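The playroom on the second floor

When I came to Clamholm to speak with Şükran Eren, she asked me first to take off my shoes. The playroom is on the second floor of the old school house, and the rule about shoes is written on the door in four languages. She has been responsible for this room for nine years, and before that she worked in the office of Markex, where, she says, she learned how to keep a list.

"I came for one winter," she told me. "They needed a person to put the toys in order before the families came in November. I finished the order in two weeks and then the children arrived, and after one morning there was no order any more. So I stayed."

The room is let to families and to small groups, never more than 26 persons at one time. I asked her what she buys when there is money. She answered without thinking that she buys food. She means toy food: bread, eggs, vegetables, fruit. There are more than 200 pieces in the cupboard, and she knows which of them are liked and which are left at the bottom of the box.

"Fruit is the first thing they take," she said. "A small child does not know what to do with a toy saucepan, but he knows what to do with an apple. He gives it to you. Then you must eat it and say thank you, and he gives it again. This can go on for the whole afternoon."

She does not like toy fruit which is too perfect. Her first set was hard and shiny, and it made a terrible noise when it fell down. Later she ordered a softer kind from a dealer called Karagiannis, and she has stayed with soft pieces until today. The shapes are sometimes strange, she admits, and one father asked her if the apple was a tomato. His daughter corrected him.

For the plates she has another opinion. Here she wants the real thing. "I had toy plates in the beginning, very thin, pink and yellow. The children threw them. When I gave them enamel plates, they started to carry them with two hands. I did not say anything to them about it." The enamel ones came from her mother's kitchen, and when they were not enough she found others at the market. Some have lost a little colour at the rim, and these she keeps for the sand table.

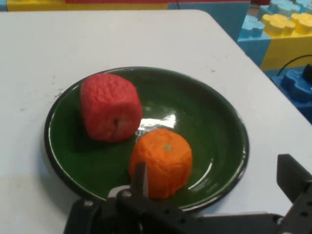 Fruit on one of the green enamel plates, with the foam blocks behind the table.

The big blocks were not her idea. Stojan Ristić, who repairs the furniture in the house, brought them after a nursery in Rimanent had closed. "She told me they are too large and they will eat the room," he said, when I met him on the stairs. "Now she does not let me move them." The children build a shop counter with them, or a wall, and the fruit is sold over the top.

And the white table? Mrs Eren laughed at this question. She wipes it every evening with warm water and a little soap, and the grey marks come back — from pencils, she thinks, or from the wheels of the cars. Mr Ristić has offered to paint it. She has refused so far, because a painted table must dry for some days, and where would they eat?

Before I left she showed me the list on the inside of the cupboard door. One pear was missing, and she had already looked under the radiator.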